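Quiet lake week near Lerkbridge with two kids, is Zastmont worth the extra drive?

Posted by Beatrice Mohamedi, 28th August

Hi all! We finally have a week off in September (my husband's schedule is a nightmare) and we want to rent a cabin somewhere on the water. I've got it narrowed down to Lerkbridge, where we went once before the kids were born, and Zastmont, which is farther up and which I only know from my sister-in-law going on and on about it. Lerkbridge is 65 miles from us. Zastmont is 122, and the last stretch is all two-lane, so with a five-year-old who gets carsick that's a real consideration.

What we like: swimming if it's warm enough, a dock the kids can fish off, and somewhere to get a burger without changing out of our flip-flops. What we don't need: nightlife, golf, wine tasting. My older one is eight and reads constantly, and the little one would throw rocks in the water from breakfast until bedtime if we let him.

The Zastmont cabin is $72 a night cheaper, which over a week pays for a whole lot of burgers. But is anything even open up there after Labor Day? And is the water too cold by then?
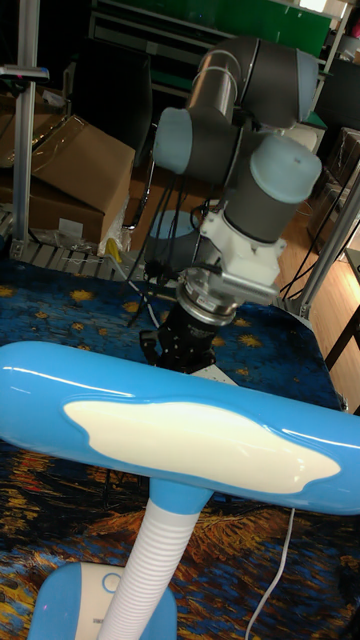
The other thing I'm trying to figure out is the packing, because both cabins say "bring your own linens" and the Zastmont one has hardly any outlets in the kids' room going by the listing. My older one won't sleep without reading first, and cabin lighting is always one sad bulb on the ceiling. I'm thinking of bringing her desk lamp, the blue and white one with the bendy neck, but the head on it is so long that I can't picture it fitting in the car with the cooler and the life jackets. Do you all bring lamps? Or do I just get her a headlamp and call it good? Anyway, any thoughts on either town would be so appreciated, we have to put the deposit down soon!

Plundeck Pete

zastmont. lerkbridge is all jet skis now

dockside_mama

We've done both, and more than once, so I'll try to be fair (Pete isn't wrong about the jet skis, but that's July, and by September it calms way down).

Lerkbridge is easier with little ones. The town beach is sandy and stays shallow a long way out, and the bait shop sells worms and ice cream out of what I'm pretty sure is the same freezer. Most of the restaurants stay open through the end of the month. If your guy gets carsick I'd think hard about that, the road into Zastmont has a lot of curves after the Plundeck turnoff and we've had to pull over there every single time.

That said, Zastmont is so pretty! Water's clearer, there are loons, and the kids can be as loud as they want. It's colder to swim in and the bottom is rocky, so bring water shoes, but that sounds like heaven for a rock thrower. After Labor Day the grocery store cuts its hours and the burger place only does weekends, so shop on the way up and plan on grilling. Ask the owner if there's a grill and who supplies the propane. We didn't ask, and we ate a lot of sandwiches that year.

On the lamp, we always bring a clip-on for the bunk and an extension cord. I'd leave the big one at home if you're tight on space. A headlamp works too, but mine kept shining theirs in each other's faces.

Walt R.

Is the Zastmont cabin on the east side or the west side of the lake? East side gets the sunset but also the wind, and if the wind's up you won't be fishing off any dock. West side is calmer in the evening. We stay on the west side, second week of September usually, and the perch fishing is decent early in the morning. Fishing licenses you can get at the hardware store, but they close at noon on Sundays.

Also Tran Bakery is on the main road as you leave Lerkbridge headed north, so you'd pass it either way if you pick Zastmont. Get the cherry hand pies. Go before ten.

Related topics

Boat launch fees at Lerkbridge, daily or season pass?
Plundeck campground: which loop is shadiest?
Best stops for carsick kids on the way north
Are dogs allowed on the Zastmont town beach?
Leaf color dates and cabin rates
What to ask before you rent a cabin from the owner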